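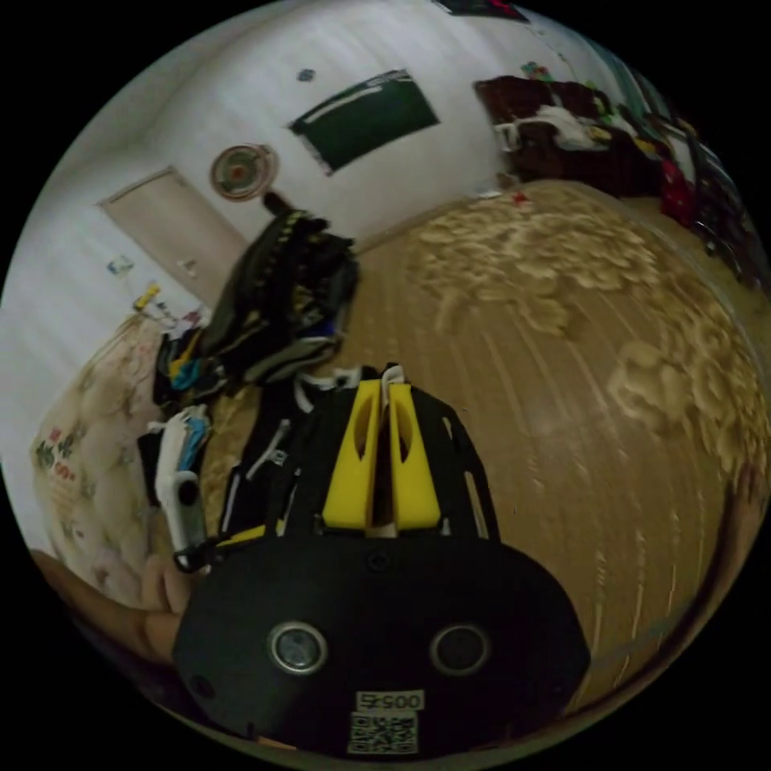 A hand-held gripper in a bedroom, with clothing and bags heaped on the bed.

Clearing a bed is a ten-minute chore for most adults. For a machine it remains several problems stacked on top of each other, and only some of them have been solved.

The first is knowing where one thing ends and the next begins. A pile of clothes has few clean edges. A bag strap may run under a sleeve and come out the other side, and pulling it moves everything. Thanasis Chatzigeorgiou, who runs the handling group at Flaveck, sets his software the task of lifting one named item from a mixed heap without dragging a second one along. Over 429 attempts this spring it managed 70 per cent. Hard objects did best. Thin fabric lying flat did worst, as the fingers tended to close on two layers or on the bedspread.

The second problem is the finger itself. Two parallel fingers are cheap, easy to model and good at boxes. They pinch cloth well enough at a fold or a corner, but they cannot smooth it. Flaveck trains on recordings made by people working with hand-held grippers in their own homes, so that the person is limited to the same pinch as the machine. Sessions in one flat can take in 19 separate chores, from making the bed to emptying a bag.

Shop floors are further along. At Zervas, a parts distributor, a Pladeck arm has been filling trays since July and stops for help twice a shift. The parts are rigid, the light is fixed and the tray is always in the same place.

"Take away any one of those and the rate falls," says Ermanno De Luca, who maintains the cell. "Take away all three and you have a bedroom."

Memer, the home machine Flaveck hopes to put on trial next, will not be asked to fold. Its job will be to sort items into baskets, at a rate of 2 a minute, with the owner doing the rest.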